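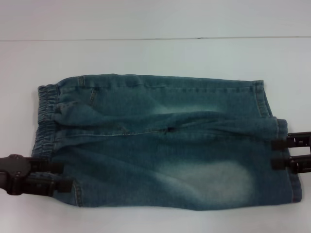
Kid-size jeans, elastic waist, folded longways on a white table.

OK, small thread on on-camera lights, since I've now owned the Proneck and the Jandau long enough to have feelings about both.

The Proneck first. It's tiny, it clips on fast and the dial has real clicks you can feel with gloves on. I love that dial! What I don't love is the color at low power. Skin goes a bit green under 10 percent and I end up fixing it later, every single time.

The Jandau is heavier and the menu is a mess (why is color temp three screens deep??) but the light itself is gorgeous. Soft, even, no weird cast. I shot a whole birthday dinner with it in July and barely touched the files.

Battery – the Jandau wins again, but it charges so slowly. Plug it in overnight or you'll be sorry.

Tươi Quan asked if I'd tried the Mosomum diffuser on the Proneck. Yes! It fits, kind of. You have to push hard and it still wobbles when you walk. Fine on a tripod.

If you mostly film yourself talking at a desk, get the Jandau. If you're running around at weddings, the Proneck will bug you less, and your neck will thank you by the end of the night.

Next up is the little Nghiêm tube light, if it ever ships. Mine has said "label created" for 6 days now. Send me your low-light questions in the meantime and I'll get to them after work.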